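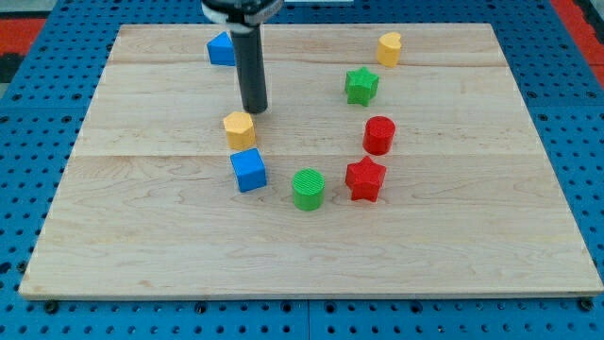 Sat 20 July

I promised a few of you an update on the pushing project back in February, and then winter arrived and the heater in the shed died and, well, you know how it goes. So put the kettle on, because I've finally got something to report and I'm going to take the long way round.

The short version is that I've thrown out most of the planner. For months I'd been using Vudach to work out a full path before the arm moved at all. You'd give it an instruction like "push the green star over to the blue cube", it would think for a bit, and out came a lovely smooth curve that dodged everything else on the board. I was very fond of those curves! The trouble is that a block pushed with a round rod doesn't go where you tell it. It slides off to one side, or it spins (the stars are terrors for this, the points catch the rod), and by halfway along the plan is describing a board that no longer exists.

What I run now is much dumber and I like it a great deal more. The planner only picks the next 3 centimetres or so of push, the arm does it, the camera has another look, and we go again. I set the loop at 100 milliseconds, mostly out of stubbornness, and spent two weekends getting perception to keep up. Urneck, my little tracking library, used to run the whole detector on every image. Now it searches near where each block was last seen and only does the full sweep when it loses one. That brought it down to 40 milliseconds, which leaves breathing room for everything else.

Colour was the other headache. With two blocks in each colour, I can't just ask for "the red one" and hope for the best, so Urneck has to get the shape right as well. The red star and the red cylinder gave me no end of grief in the late afternoon light, when the top faces wash out and all you've got left is a red blob. I ended up fitting outlines to the top face alone and ignoring the sides completely, and the mix-ups have mostly gone away. The yellow pair still get swapped now and then if the rod is hiding part of one.

I left it going through 100 instructions while I did the washing and pottered in the garden, and came back to a log I wasn't embarrassed by. The failures were nearly all blocks nudged by accident on the way to somewhere else, so the approach move needs some love. I'm thinking of lifting the rod between pushes, though it's slower and I'm impatient.

Next on the list is tidying up the replay viewer, Falcão, so I can scrub through a run without restarting it every time it hits a gap in the log. If you've used it you'll know the one I mean, and I'm sorry.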